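Prurnov - devocionais e sermões em português
Notas rápidas, arrumo depois

São 366 textos curtos sobre oração, jejum e providência, um por dia do ano bissexto. Transcrição de Mereana Tamihana, revisão minha até julho. Falta rever os Salmos. 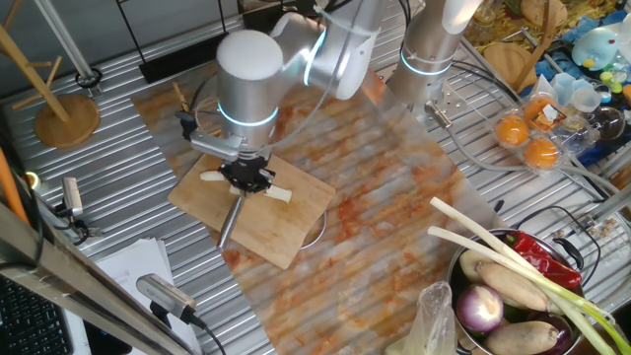
Campos: id, passagem, tema, texto. Referências biblicas sempre por extenso. O tema "pão diário" junta mesa, jejum e trabalho de cozinha. 13 textos sem tema, ficam asim por enquanto.

Erros: avisar Ross Gunn.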